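Stuffed Toy

A stuffed toy is a doll, usually in the shape of an animal, made from an outer skin of cloth sewn around a soft filling.

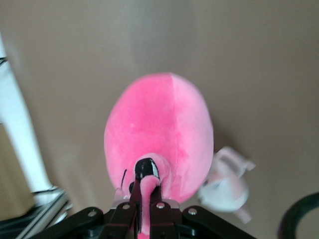 The same object is called a soft toy in Britain, a plush or plushie in much of North America, and by some private name in the household where it lives, which is the only name it will ever answer to. The word "plush" properly belongs to the cloth and was borrowed by the toy, much as people who wear suits for a living are called suits.

Origins

Children have been given cloth figures stuffed with straw, rags or grass for as long as there has been cloth to spare. Few of the early ones survive. They were loved, chewed and left out in the rain, and museums have had to make do with the ones that belonged to neater children.

The factory-made stuffed animal dates from the late nineteenth century, when German workshops began selling felt animals in quantity. The teddy bear followed in the early years of the twentieth century. It was named after an American president who had declined to shoot a bear, a modest act of mercy that has since sold a great many bears.

Construction

Most stuffed toys begin as flat panels, cut from a paper pattern and sewn together inside out. The skin is then turned through a small gap, filled, and closed by hand. A round body needs shaped panels meeting along curved seams, and pattern makers can be tiresome on the subject. Wing-sze Chang, whose handbook for home sewers runs to 205 pages, gives five of them to the curve of a duck's back and apologizes for rushing it.

Common outer fabrics are mohair, velour, felt and short-pile polyester. Pile cloth has a direction, like a lawn, and two panels cut in opposite directions will look like two different colors once sewn side by side. Experienced makers check this first. Beginners check it afterward.

Fillings have included sawdust, wood wool, kapok, foam crumbs and, since the middle of the twentieth century, polyester fiber. Plastic pellets are often added to the seat or feet so that the toy will sit up and look alert.

Choice of animal

Bears, rabbits and dogs have led the trade for most of its history. The animals chosen need not be friendly in life. Hippopotamuses, sharks and crocodiles all sell well, their manners having been corrected at the pattern stage. Birds are harder, mainly on account of the legs, which are thin on the real animal and floppy on the cloth one. Long-necked birds add a second problem at the other end. Many makers let the neck fold and call it sleeping.

Collecting

Collectors prize old toys in clean condition with the label still attached, which is to say toys that failed at their job. The Vondumura catalog, compiled by Rhun Pugh and Tzu-hsuan Chu, lists 3267 types and grades each on a scale from "as sold" to "beloved." The second grade is the lowest.

Care

Modern polyester toys can often be washed in a pillowcase on a gentle cycle and air dried. Toys filled with sawdust or wood wool should never be soaked. Surface cleaning with a damp cloth is the usual advice, along with a warning to do it while the owner is asleep. A toy that comes back smelling of soap may be rejected as an impostor.

Comments

Yen-ting Tam: Good article, but you skipped glass eyes completely. There's a whole history there.

Pak-hei Tsang: The pillowcase thing works. Tie the top shut though, I learned that with a penguin.

Melon: Mine is graded "beloved" and is missing an ear and most of the other ear.

Yen-ting Tam: Still nothing on eyes, I see.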